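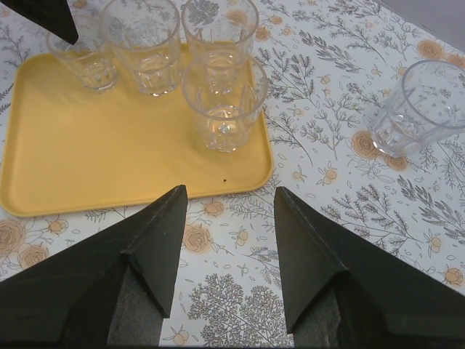 Stornov Table Sets: Trays and Glasses

Readme for the picture collection, 2020-11-03
Maintained by Gertraud Lanz. Questions about labels go to Fabian Wyss.

What the collection covers

Stornov is a set of close-up pictures of tableware being put on trays and taken off again. The subject is everyday drinks service at home: glasses, cups, small jugs, the trays that carry them and the cloths underneath. The opening picture comes from the yellow tray group, with clear glasses on a mustard tray and one more glass on the flowered cloth beside it.

The full collection holds about 3,000 pictures in 25 folders. Each folder is one table setting. A setting keeps the same cloth and the same tray throughout, and only the position of the glassware changes.

Folder names

Folders are named after the tray first and the cloth second, for example yellow_floral or round_plain. Inside each folder there is a file called setting.txt with the tray, the cloth, the kinds of glassware and the time of day. Older folders from March used a different order, cloth first. These were renamed, but a few notes inside them still use the old names.

Labels

Every picture has one line in labels.csv. The columns are:

setting: the folder name
tray_color: a plain color word, such as yellow or white
tray_shape: rectangular, round or oval
cloth: plain, striped, checked or floral
item_type: glass, cup, jug or mixed
on_tray: yes, no or both
overlap: none, some or heavy
notes: free text, often blank

Use "both" in the on_tray column when at least one item is on the tray and at least one is on the cloth. The yellow tray picture is labeled this way.

An item counts as on the tray if its base is on the tray. A rim that reaches past the edge of the tray makes no difference. This matters for wide glasses with narrow bases, where the top can look as if it belongs over the cloth. If the base is hidden and cannot be judged, write "base hidden" in the notes and leave on_tray blank.

Overlap is judged by eye. "Some" means one item covers part of another but both are easy to make out. "Heavy" means a person would have to look twice to tell where one item ends and the next begins. Fabian checked the overlap column in 8 of the folders and changed a fair number of entries from heavy to some. The rest have been labeled once only.

Clear glass

Clear glasses were the slowest part of the labeling. Whatever is behind a glass shows through it, so a printed flower or the color of the tray can end up inside the outline. Please trace the rim and the base first and then join them with the sides. Do not cut out the cloth pattern where it shows through the wall. It belongs to the glass area.

Faceted bases give bright spots and curved reflections. These are part of the glass too and do not get a label of their own.

Trays

The tray outline includes the raised rim. Small marks on the surface are ignored unless they are larger than a fingertip, in which case they go in the notes as "mark on tray." Empty tray surface has no separate label.

Cloths

The floral cloth group has line drawings of plants with peach-orange flowers on white. It is useful for testing how well outlines hold up against a busy background. The plain cloths make an easier starting point. Wrinkles are not labeled.

Known problems

13 pictures in the round_plain folder have the wrong tray color in labels.csv. The correct color is in setting.txt.

The notes column mixes "tumbler" and "glass." Treat them as the same.

Jugs are rare and appear in only a few settings. Anyone who needs more of them should look at the Kalletti set, which uses the same columns except for overlap.

Reading the files

labels.csv is comma-separated with a header row. Notes that contain a comma are in double quotes. File names are lower case with no spaces.

Corrections

Send the folder name, the file name and the corrected line to Gertraud. Corrections are added to changes.txt before labels.csv is updated.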